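Section 7: Setting up the Clekell height-adjustable table

7.1 Before you start
Read this section through once before opening the hardware bag. Assembly takes two people, mainly for turning the table over at the end.

You will need:
Phillips head screwdriver
Spirit level
Tape measure
Hex key (supplied)

Check the parts against the packing slip. If anything is missing or damaged, contact Grellon Customer Support before going further. Do not return the table to the store with the hardware bag opened. 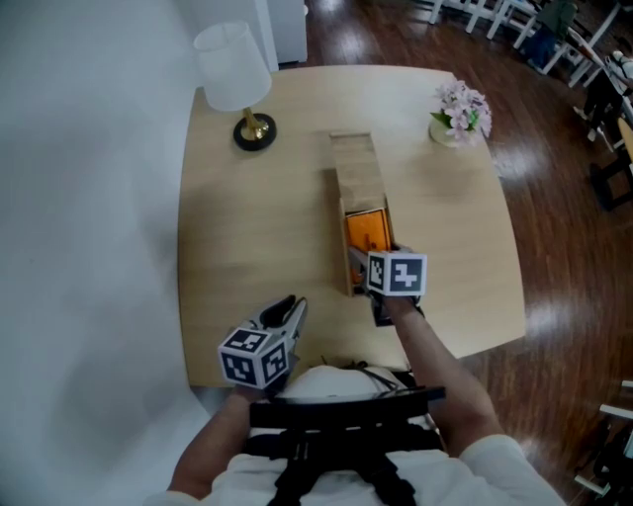
Fig. 7-1. Rounded tabletop corners, light wood finish.

7.2 Attaching the legs
1. Lay the flattened carton on the floor and place the tabletop on it, finished side down.
2. Match each leg bracket to its pilot holes. The brackets are stamped L and R. The stamp faces the centre of the table.
3. Start all the bracket screws by hand, then tighten them in a diagonal pattern. Leave each one a quarter turn loose for now.
4. Slide the legs into the brackets until the spring pin clicks.
5. Fit the crossbar between the rear legs with the coloured end cap on the left.
6. Go back and tighten all bracket screws fully.

CAUTION: Do not use a power drill on the bracket screws. The pilot holes strip easily and a stripped hole is not covered under warranty.

7.3 Setting the height
Each leg has 11 height positions, numbered from the bottom. The table ships at position 2.

1. With the table still upside down, press the spring pin and slide the inner leg to the position you want.
2. Release the pin and pull on the leg to confirm it has locked.
3. Repeat for the other legs. All legs must be at the same number.
4. With one person at each end, turn the table upright. Lift it by the top - never by the crossbar.

For seated work, your elbows should be level with the tabletop or slightly above it when your shoulders are relaxed. Adjust your chair first, then the table.

NOTE: Carpet can make one leg sit lower than the rest. Use the levelling feet to correct this, not the height pins.

7.4 Levelling
1. Place the spirit level along the long side of the top, then along the short side.
2. Turn the levelling foot on the low corner counter-clockwise to raise it.
3. Push down on each corner in turn. If the table rocks, repeat step 2.

7.5 Load and care
The maximum evenly spread load is 100 kg. Do not sit or stand on the table.

Wipe the top with a damp cloth and dry it right away. Avoid bleach, ammonia and abrasive pads, which will dull the finish and change its colour over time. Check the bracket screws again after the first month of use.

For replacement feet and spring pins, see Section 11.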